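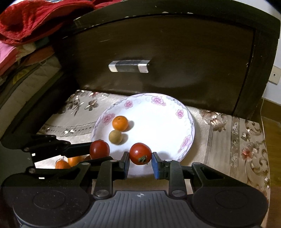
Driving Darwin to Adelaide with a manuscript due. Mad?

mnguni_reader
Posted 2022-04-28
Long service leave starts in August and I want to drive the Stuart Highway and write a travel book on the way. Has anyone managed to write in the evenings, or do you just fall asleep in your thongs?

Bukix
Did it, wrote 848 words in 19 days. Most of them were about flies.

K. Stasiv
Depends on the book. I kept a notebook on the passenger seat and typed it up at roadhouses. Stop every 2 hours and write whatever the bloke at the bowser just told you. He's a better writer than you are.

Bukix
He's also in everybody else's book, Kyrylo. Same bloke, same dog.

K. Stasiv
Different dog in mine.

standetti59
I'd skip writing on the road altogether. Take the trip, come home, wait a year and see what you remember. The travel diaries I've read had far too much breakfast in them.

Mpho Masilela
Disagree with standetti. I waited a year and remembered a flat tyre and an argument at Coober Pedy. My publisher wanted a bit more than that. Take notes, even the dull ones. Prices, signs, the colour of the dirt.

standetti59
I'd have read the argument.

mnguni_reader
Thanks all, I think. Is about 59 nights too long? My sister reckons I'll be home in a fortnight.

Mpho Masilela
Fine if you stay put for some of it. Book the caravan park early, and ask for a site away from the generator.

Emton
Which end is the generator usually?

Bukix
Whichever end you're at.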